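Wrist cables and the desk task, part 3

Most of January went into the right wrist. The Zirnero controller was dropping the gripper off the bus whenever the elbow passed a certain bend, and I blamed firmware for far too long. It was the wire. The loop along the forearm was short enough that the connector took the load at full extension, and one crimp had opened up inside the housing where a continuity check at rest would never find it.

The new harness has a longer service loop and a proper clamp on the forearm side. I cycled the elbow 111 times under power and logged every bus error. There were none at the wrist. There were 3 at the shoulder, all within the first minute, and I have not reproduced them.

With the wiring out of the way I went back to the basket task. Gerkwood, my planning script, treats a basket as an open box with a thin rim, and the approach comes in from above. Wicker is a poor match for that model. The rim is uneven, the weave gives under load, and the depth data along the edge is noisy enough that the estimated height moves between runs. I now take the median of six readings and add a fixed clearance before closing the fingers.

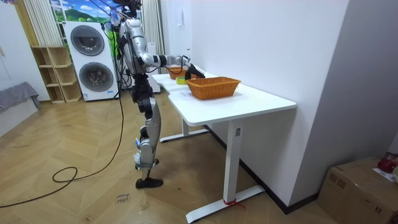

The remaining problem is reach. The torso has to stay clear of the desk edge, so anything toward the far end needs either a step or a lean, and the balance controller from Ostapchuk tolerates very little lean with the arm out. I have capped it at 4 degrees for now. Stepping works in simulation -- on the real floor I still want the tether on.

Next is a grip force limit that depends on finger position instead of a single constant. The config files are in the Brernach folder with the old harness drawing, which is wrong from pin 6 onward. Use the new one.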